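Bench Practice for Pushing Tasks

The Mulov Code is a set of good-practice rules for small robot arms that move loose parts by pushing. It was drafted at Grokudau under Biljana Todorova and Amra Softić, and is used mainly in teaching and test laboratories. The current edition took effect on April 8, 2025.

The code treats the tool, the board and the parts as one system. Pushers should be brightly coloured, so that they stand out from the parts, and should hover just clear of the surface between strokes - a soft shadow beneath the crossbar is accepted as a visual check. Rails beside a tray opening should have rounded inner ends.

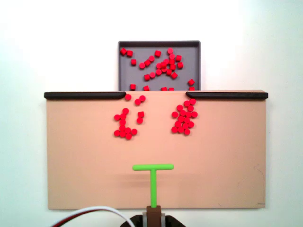 Records and review

Each laboratory keeps a log of its runs. The first review, led by Valbona Vukčević, covered 1,356 runs and found 242 with incomplete entries. Logs are kept for 10 years. A revised section on cable routing is expected in October.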